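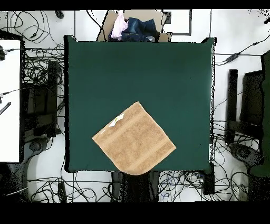 Tan towel on the green table, label side up.

From: Kamran Orakzai
To: Drustavetti linens list
Subject: Re: Towels and the care labels

> I have the tan terry towels from the Ollorska lot and I'm not sure
> how you want them folded. Do the labels get cut off or do they stay?
> Also, is the denim going in with them? It was in the same bag when
> I picked it up.

Leave the labels on. People want to know how to wash the thing, and cutting them tends to leave a stub that scratches.

For folding, lay the towel flat first and smooth it from the middle out. The one in the photo is still turned corner-up on the table, so square it to the edge before you start. Fold in thirds the long way, then in half, with the label on the inside. The green top grips terry pretty well and it won't slide on you.

Denim stays separate. In the photo there's a dark blue piece in the cardboard box with something light pink. Those are mine to sort, please don't add towels to that box. Towels go in the Remmont bags on lot 753. If you run out of bags, Dobos has more.

I need the count by the end of March. Lot 962 can wait until after that.

Kamran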